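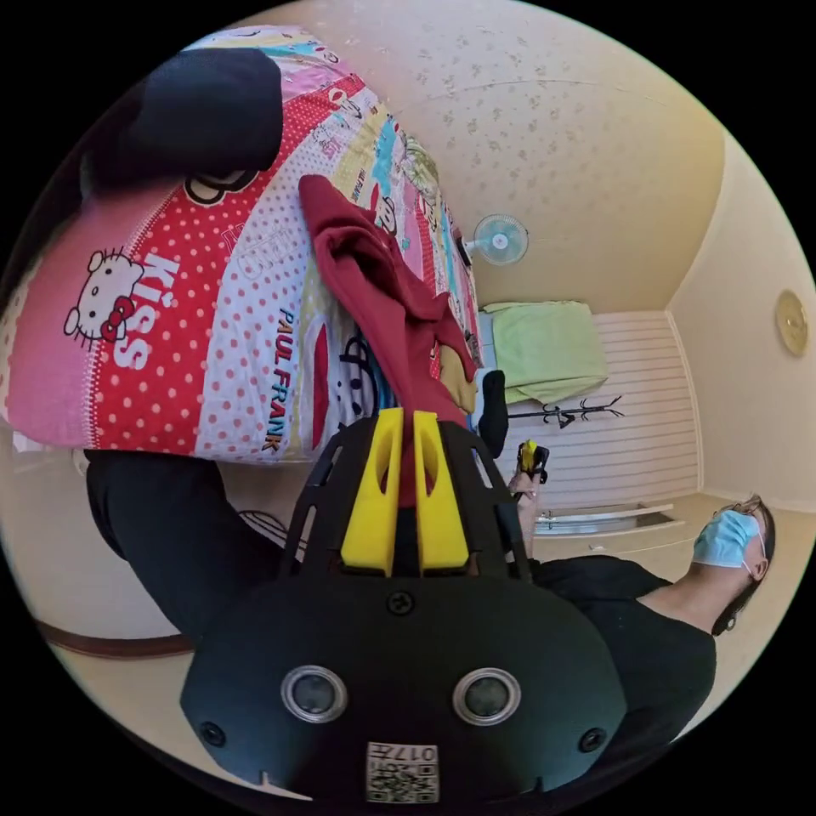 4.2 The bed as a folding table

I went into this part of the study expecting to write mostly about closets. I had a whole coding sheet for closets! What I ended up with, after going back through my Dralbridge notes, was page after page about beds. People bring the clothes in, they drop them on the bed, and the bed becomes the place where everything gets decided: what gets folded, what gets hung, what goes back to the wash, and what just gets shoved over to the pillow end until bedtime.

The earlier Munevura survey had a question about where people fold their clothes, and the choices were table, counter, floor and "other." Over 1,000 households filled it in, and I still can't work out why bed wasn't on the list. I suspect a lot of my beds are hiding in that "other" (mine certainly would be), so I've left those numbers out of the comparison in this section.

A bed is a funny sort of work surface. It's wide and soft and low, and you can reach it from more than one side, which matters a lot when two people are sorting together. It also gives under your hands. A shirt you could square up on a tabletop in one go wants smoothing again on a comforter, and the sleeves slide back into the folds of the bedding when you let go. I tried this at home on a Thursday evening with my own laundry and got pretty grumpy about it.

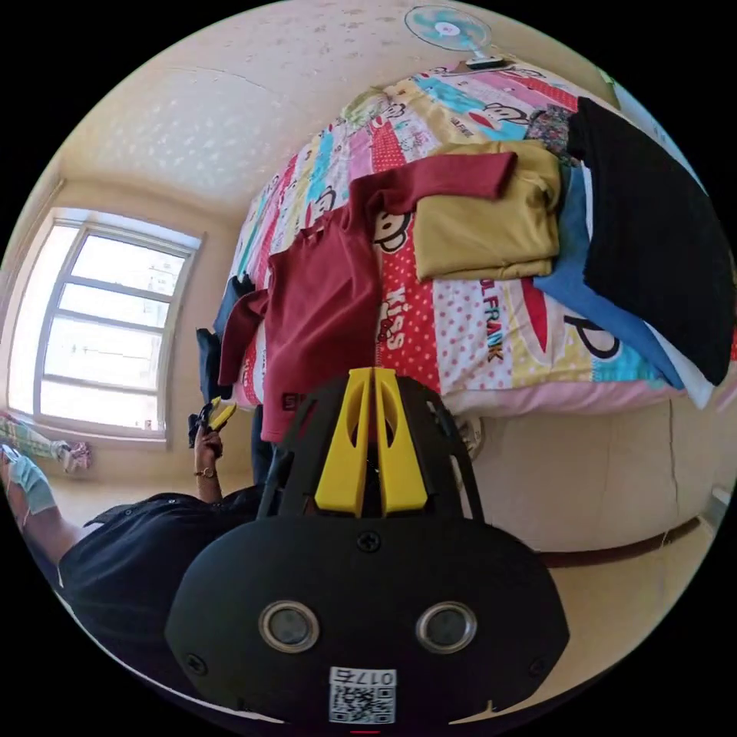
Then there's the pattern problem, and I admit I got a bit carried away with it. I had been treating bedding as background, one line on the sheet, "plain" or "printed," and that was plainly too crude. A child's comforter with cartoon faces, polka dots and big lettering all over it is a very different thing to sort clothes on than a gray blanket. My hunch was that a busy print would hide small items, and for pale or bright socks I still think it might. Dark clothes are another story - a black or deep red garment stands out nicely against pink and yellow, and you can follow its outline even when it's bunched up.

So I split the code into 3 parts: the print itself, how dark the garment is next to it, and whether the garment is spread out or crumpled. The last one gave me the most trouble. A shirt can be neatly open at the collar and a mess of creases further down, and I changed my mind about several of these between the first pass and the second. Where I couldn't settle on one, I kept both codes and marked the entry with a star.

Figure 1 shows the kind of case I mean. The garment is dark maroon, creased but with what looks like a collar fold still readable, and it covers the end of the printed name on the comforter. The word KISS on the red polka-dot band stays clear of it.

Figure 1. Dark garment over a children's printed comforter, coded as busy print, high contrast, part crumpled.

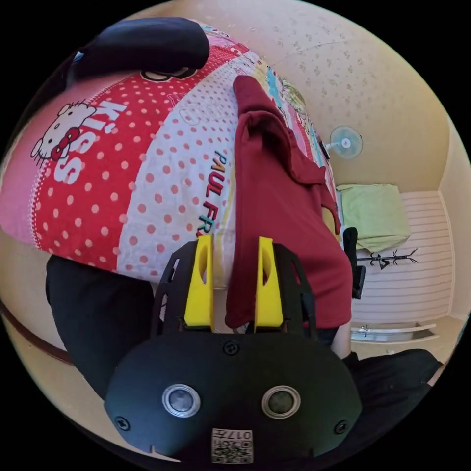
4.3 What happens at the pillow end

Pillows were coded separately, using the 2 zones from the Camenzind sheet (head and foot). I kept a pillow in the head zone even when it had clearly been pushed toward the middle, which is a choice I'd make differently next time. Dark cushions and pillows were also the easiest things to confuse with clothing when I was working quickly, so I checked every one of those entries again before moving on to the closets.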